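延長戦の笛を聞きに、582キロ走った話

サッカーの観戦記を書いていると、よく「どのチームのファンなんですか」と聞かれます。これがいつも困るんですよね。私が追いかけているのは、もう6年、選手よりも審判のほうなので(友人にはだいたい変な顔をされます)。

きっかけは、地域リーグの小さな試合でした。主審はヤロスラフ・ナザレンコさん。土砂降りのなか、スライディングのたびに泥が飛ぶひどい試合だったのに、カードは一枚も出なかったんです。そのかわり、よくしゃべる! 選手の肩のあたりに顔を寄せて何か言って、言われたほうは苦笑いで戻っていく。あの間合いにすっかりやられてしまいました。

で、3月のカップ戦です。エルロウ対フティア、しかも笛はナザレンコさん。もう行くしかないでしょう。前の晩は着ていくものの支度をしながら、過去の対戦の録画を流しっぱなしにしていました。
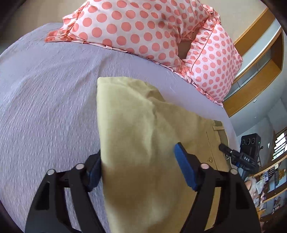

たたんだ黄色系の一枚

会場までは車で582キロ。着いたころには腰が固まっていましたが、スタンドに座ったら忘れました。観客は281人。これくらいの人数だと、ピッチの声がほんとうによく聞こえるんです。

前半はフティアのペース。左サイドのエリベルト・ロサレスが何度も仕掛けて、そのたびにエルロウのベンチが総立ちになる。35分すぎ、そのロサレスが倒されて、両チームがわっと集まりました。ああ、荒れるかなと思ったら、ナザレンコさんは輪の外に二歩下がって、腕を組んで待ったんですよ。待つんだ、そこで! 怒鳴り合いが一段落したところで二人だけ呼んで、短く話して、イエローを一枚。それで再開です。隣のおじさんは「遅い」とぼやいていましたけど、私はメモ帳に大きく丸をつけました。

試合は1対1のまま延長に入って、最後はロサレスのこぼれ球が決まってフティアの勝ち。エルロウの選手がオフサイドだと詰め寄ったときも、副審のところへ歩いていって確認して、うなずいて、センターサークルを指す。走らないのがいいんだよなあ。

帰り道、サムディオという食堂で煮込みを食べました。壁に古いペナントがびっしりで、店の人もエルロウびいき。判定の話をふったら、鍋をかきまぜながら延々と文句を言われました。おいしかったです。

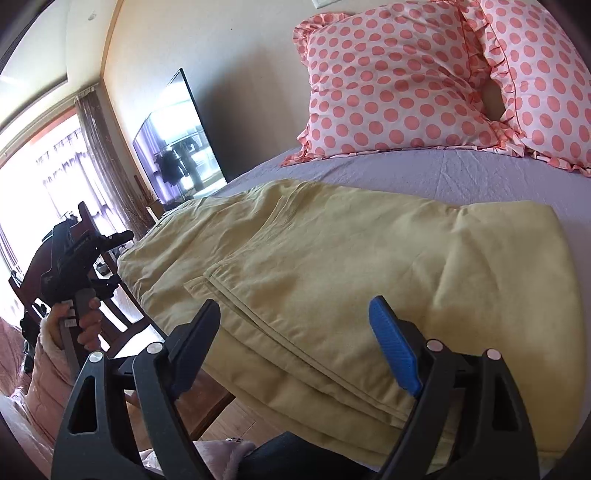 次に見たい試合

狙っているのはクバウのホーム開幕戦です。ゴール裏なら自由席で1000円。副審のすぐ後ろに座れるので、旗の上げ下げを見たい人にはメインスタンドよりおすすめします。屋根はないので、雨具は忘れずに。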